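4. Picking the views

4.1 Why I stopped trusting a single camera

By the time we'd finished the first version of Drollier I was fairly convinced that the policy itself was fine and that the pictures we were feeding it were the trouble. It would reach for the toaster oven door quite happily from one starting pose and then, with the arm a hand's width further left, close its fingers on nothing. The arm was getting in its own way. Any camera that gives you a good look at the handle also gives you a good look at the wrist, sooner or later, and once the wrist is over the handle the network has to remember where the handle went. Ours has a short memory (see Section 3.2), so it guessed.

The counter at Varnilberg is a nasty one for this. It's crowded, the marble pattern is busy and there is brushed steel all over the left-hand side, so the handle and the body behind it can end up nearly the same shade when the light falls badly. We left it crowded on purpose. People's worktops have cereal and mugs on them, and I didn't want a policy that only works after somebody has tidied up. 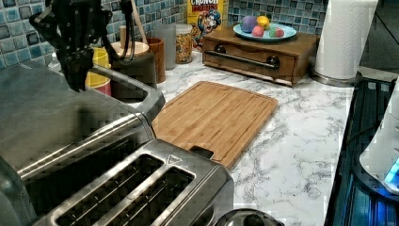
Figure 3. Side view with the gripper over the back of the large appliance. The curved handle ends next to the cutting board; brushed metal fills much of the left side.

The side view in Figure 3 is the one I'd have chosen if you'd made me choose. It shows the fingers and the handle together, which is what a person wants when driving the arm by hand, and all six of our operators asked for it on their main screen. What it doesn't show well is depth along the line of sight. Two poses that look the same from there can differ quite a lot in how far back the gripper is, and the operators made up for that by nudging and watching. A network trained only on that view learned the nudging too. It would tap, back off, tap again and carry on until the time limit ran out. Funny the first time, less so by the end of the afternoon.

4.2 Recording

We recorded 704 demonstrations at the Drovonport site, all of them with every camera running, whatever the operator had on the screen. That last bit matters for the comparison later on: every version of the policy sees the same behaviour and only the viewpoint changes. Operators were told to open the oven door, move one item of toy food from the plate to the cutting board, and then bring the gripper clear. They could take things in whichever order they liked, and they did, so the data has a good mix of door-first and food-first runs.

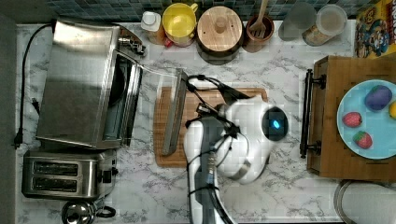 The door gave us the most bother in the cleaning-up stage. Once it's open it takes up a good part of the working space, and a door-first operator then has to get round it to reach the plate. Some people lifted high and went over, some crept along the front of the counter, and one or two did something in between that I still can't describe properly. I had half a mind to throw out the odd ones. We kept them in the end, and only dropped runs where the food finished up on the floor, a camera lost its stream, or the operator pressed the stop button. That left 654 for training. Nothing was trimmed from the start or the finish, so there are plenty of idle stretches in there, which the action weighting in Section 3.4 takes care of (mostly – we did see the odd long pause at test time).

Labelling was light. For each run we marked the step at which the fingers first touched the handle and the step at which the food was let go, and that was it. We did try marking the objects themselves too, and gave up. The same item on the plate can look like quite a different thing from one camera to the next, and I found that two of us going through the same run from different views would come back with different names for it. Drollier never uses object names, so we saved ourselves the argument.

4.3 Scoring a view

Here is the idea in plain words. At each step we ask every view how sure it is about the next motion, and we let the surer views have more say. The sureness comes from the spread across a small set of action heads that share one image encoder. If the heads agree, the view gets a large weight; if they scatter, it gets a small one. The weights are smoothed over time, otherwise the arm shivers whenever two views swap places at the top.

The thing I worried about was a view being sure and wrong. Reflections were the obvious suspect. The stovetop throws back streaks of blue, and the metal on the left does its own version of the same trick, so I expected the side camera to be fooled fairly often.

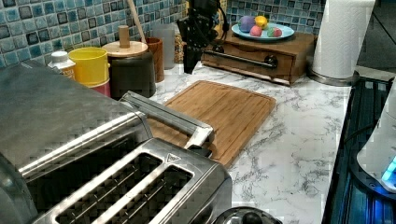

Figure 4. Side view without the arm. The stovetop on the right shows streaks of reflected blue light; the plate sits on top of the drawer box.

As far as I can tell the reflections did very little harm. When we blanked out the stovetop in the input the weights hardly moved. Blanking out the region near the handle moved them a great deal, and that's the way round you'd hope for. A bigger nuisance was the plate. From the side it's a long way off, the items on it sit close together, and the heads would agree very nicely on a grasp that landed between two of them.

Adding the opposite view sorted most of that out. It looks across the board towards the oven door, has the plate up close and gives the network a proper look at the gaps between one item and the next.
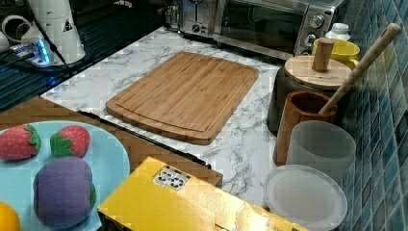 Figure 5. Opposite view across the board, with the oven at the back and part of the plate near the camera. The plush strawberries and the eggplant can be told apart easily from this side.

With both views in play the weights settle into a pattern I rather like. The side view leads on the approach to the handle, the opposite one takes over for the plate, and the overhead view does well in the stretch between, when the arm is travelling and not much else is going on. We never told it to do any of this.

4.4 What we tested

We ran 88 test episodes for each version: side view only, overhead only, all views with equal weights, and all views with the scoring above. Start poses were drawn once and reused for every version. The test set-up, which we call Bright, has the room lights at full and the containers along the wall shuffled between episodes. The shuffling was done by hand, by whoever was nearest, so I can't claim it was random in any strict sense.

Equal weights beat either single view, as you'd expect, and scoring beat equal weights, with most of the gain coming from the plate half of the task. On the door alone the two are close enough that I wouldn't want to call it. We went back to the rig in March with a fresh set of start poses to check, and got the same ordering with a slightly smaller gap. Failures under the scored version are split by stage in Section 5, along with the pauses mentioned earlier.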